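第六讲 流言、案卷与“怪物”：怎么读一桩旧案

上周有几位同学课后来问我，说这门课叫“历史中的罪案”，怎么上了五讲还没见到几个凶手。好吧，今天给你们一个！不过丑话说在前面，我们花在凶手身上的时间大概只有一半，另一半要花在写凶手的人身上。

今天讲十五世纪的吉尔·德·雷（Gilles de Rais）。先把基本情况过一遍，讲义上不记年份的同学请自己补笔记。

他是布列塔尼一带的大贵族，家产多得吓人，年轻时跟着贞德打过仗，奥尔良解围那一段他在场。1429年查理七世在兰斯加冕，他得了法兰西元帅的头衔，那时候才二十多岁。你们想想自己二十多岁在干什么（我在图书馆复印东西，复印机还老卡纸）。

之后十来年他基本上在花钱。养私人礼拜堂，养唱诗班，排大戏，据说在奥尔良演的那一出把他的家底掏掉一大块。钱不够就卖地，一座城堡一座城堡地卖，卖到家里人受不了，跑去求国王下令，不准他再卖。这个禁令请你们在笔记里画一道线，后面要用。

1440年，他带人闯进一座教堂，抓走了一名神职人员，起因是一桩产业纠纷。这下教会有了动他的理由。南特主教的调查本来就在悄悄进行，到了秋天，教会法庭和世俗法庭前后脚开审，指控里有异端、召唤恶魔，还有杀害儿童。十月他认罪，同月在南特被处死，和他一起受刑的还有两名仆从。

故事讲完了，很快吧？下面才是正课。

第一个问题：我们凭什么知道这些？主要靠审判记录。教会法庭那部分是拉丁文，世俗法庭那部分有法文材料。里面有家长的证词，说孩子去城堡讨面包，去了就没回来；有仆从的供述；还有他本人的供词。我第一次读家长证词那几页是在研究生二年级，读完就出去走了很久。那些话很短，谁家的孩子，多大，最后一次在哪儿见到，穿什么衣服。没有什么血腥描写，可是比血腥描写难受多了。

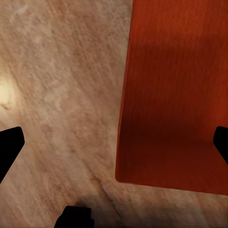

再说供词。供词这种东西，第三讲已经讲过一遍，我再啰嗦两句。他认罪之前，法庭已经决定可以用刑，他请求宽限，随后就开口了。那么这份供词算自愿还是不算？当时的人觉得算，记录里还特意写了他没有受刑。今天的读者多半会皱眉头。两种反应都请记下来，别急着选边。

第二个问题：谁得了好处？还记得那道线吧。他卖出去的地，买主里就有布列塔尼公爵和那位主教，也就是南特主教、公爵的文书长。卖地的合同里有赎回权，要是人没了，产业又被没收，赎回这件事自然就好办多了。二十世纪有一些作者抓住这一点替他翻案，1992年在法国还搞过一场非正式的“重审”，结论是无罪，报纸登得热热闹闹。

我个人怎么看？我不太信翻案。有人得利，和人没杀，这是两件事，中间差着好几步推理。家长的证词来自不同的村子，有些失踪的说法在开审之前就在传了。可是反过来，我也不敢照单全收，流言传得早，也可以说明证人早就听熟了同一个故事。你们写作业的时候不必同意我，Esmaeil Salehi 同学上学期就在论文里把我反驳了一通，写得很好，我给了高分。

第三个问题：数字。到底有多少受害者？你们在网上随便一搜，什么数都有，有的网站敢写700。判决文书用的是一个笼统的大数，能和具体孩子的名字对上的要少得多。我的建议是，凡是看到一个很大的整数，先问它最早出现在哪一份材料里。如果一路追到某本通俗读物就断了，那就在脚注里老老实实写“出处不明”。

顺便提一下蓝胡子。很多书都说吉尔·德·雷就是蓝胡子的原型，佩罗那个故事大家都看过，杀的是妻子，用的是一把钥匙和一间密室。两边其实差得挺远。布列塔尼当地后来确实把两个人搅在一起讲，可那是民间传说怎么生长的问题，拿来当案情证据就不行了。Lena Stępień 下次要做这个题目的报告，她找到了几种地方口传的版本，我很期待（也请她控制在20分钟以内，拜托了！）。

阅读安排

必读：课程读本第161页到169页，是证词选段的中译。有一处译名前后不统一，我已经在电子版里改了，纸本的同学自己对一下。

选读：巴塔耶为审判文献写的那篇长序。他文笔极好，也极爱下判断，读的时候把他的话和文献的话用两种颜色的笔分开。

作业

从读本里选一位家长的证词，写一页纸，回答三件事：证人亲眼看到了什么，听别人说了什么，自己推测了什么。只写这三件，不要写感想，感想我们课上聊。Rami Khalaf 问过能不能两个人合写，可以，但要各选一份证词，最后再加一段比较。

交作业截止到8月23日（星期五），交到系办信箱或者发我邮箱都行。迟交的请先跟我说一声，别等我去找你。

下一讲讲毒药，提前把第二讲关于药剂师行会的笔记翻出来看看。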